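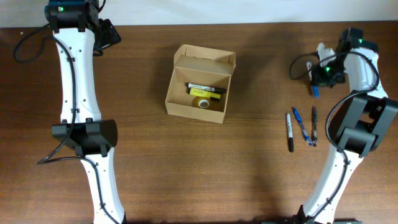 Minutes of the meeting about packing and office supplies
Held in the small meeting room, March 17, 2023, 9:30 to 10:50
Present: packing group, purchasing, reception, one representative from the Stokovano office (by phone)
Apologies: warehouse

1. Minutes of the last meeting
The minutes from February were read and accepted with one correction. In point 4 it was written that the Stokovano office will receive pencils. It should be pens and pencils. Purchasing will change the text in the shared folder.

2. Packing of writing sets
The packing group reported on the work with the writing sets for the schools and offices on the Cunska list. The total order is 2,882 sets. The first delivery, with 203 sets, went to Stokovano in February and the receiver has confirmed it in writing.

There was a long discussion about how the box should stand on the table when one is packing. Until now each person did it in their own way. Some put the box in front and the pens behind it, so that the sleeve touches the flaps every time. It was agreed to use the same order at every table: the open cardboard box near the center and the writing instruments in a small group at the right side. Persons who are left-handed may turn the order around, but then they should tell the one who takes over the table after them.

The question was raised if the pens should be put into a paper sleeve before they go in the box. Purchasing was against because of the price. The packing group was in favor, because loose pens move to one end of the box during transport and two receivers have complained about ink marks. It was decided to try the sleeves with the next delivery only, and to ask the receivers after.

All caps must be checked before packing. A pen without a cap is put to the side and is not sent.

3. Boxes
The boxes from Brevis are good in size but the bottom flaps open if they are closed without tape. The supplier was informed and has answered that the next boxes will have a stronger fold. We do not know yet when they come. Until then, one strip of tape along the bottom and one across. The representative from Stokovano remarked that too much tape makes it hard to use the box again, and asked for no tape on the sides. This was accepted.

Boxes that are already folded should not be stored under the window, where the cardboard becomes soft. Reception offered the shelf beside the copy machine, up to seven boxes high.

4. The tables
The wooden tables have now been in use for one year. Packing group asked that everybody respects the following:
- no cutting directly on the wood, use the mat
- no tape stuck on the table edge "for later", it leaves glue
- pens are not tested on the table top, there is scrap paper in the drawer
- coffee stays at the side bench

It was asked if the tables should get a cover. Most were against, as a cover moves when one pushes the box. The point is closed for now, and the tables will be oiled again before summer.

5. Pens for our own use
Reception informed that pens disappear from the front desk every week. After a short discussion it was agreed that each department gets one box with mixed pens, pencils and markers per quarter, and when the box is empty the department asks purchasing. The pens for the Cunska list are not for our own use, also not "only one".

Purchasing has received an offer from Aubert for refills. The price is acceptable but the smallest order is bigger than what we need. Purchasing will ask if Stokovano wants to share the order. The representative will answer by e-mail.

6. Other matters
The label printer prints the address too low and the last line is missing on some labels. Packing group will write the postal code by hand until it is repaired - please with readable numbers.

The key for the supply cabinet was found and is again at reception.

A wish from the packing group to start half an hour earlier on delivery days was noted. It must be discussed with the warehouse, who was not present today.

7. Tasks
Purchasing: correct the February minutes; order paper sleeves for one delivery; write to Aubert.
Packing group: put a short note about the table order at each of the 5 tables; keep a list of boxes where the bottom has opened.
Reception: clear the shelf beside the copy machine; call about the label printer.
Stokovano: answer about the refills; send comments on the sleeves after the next delivery.

Next meeting: same room and same time, the date will be sent when the warehouse has confirmed.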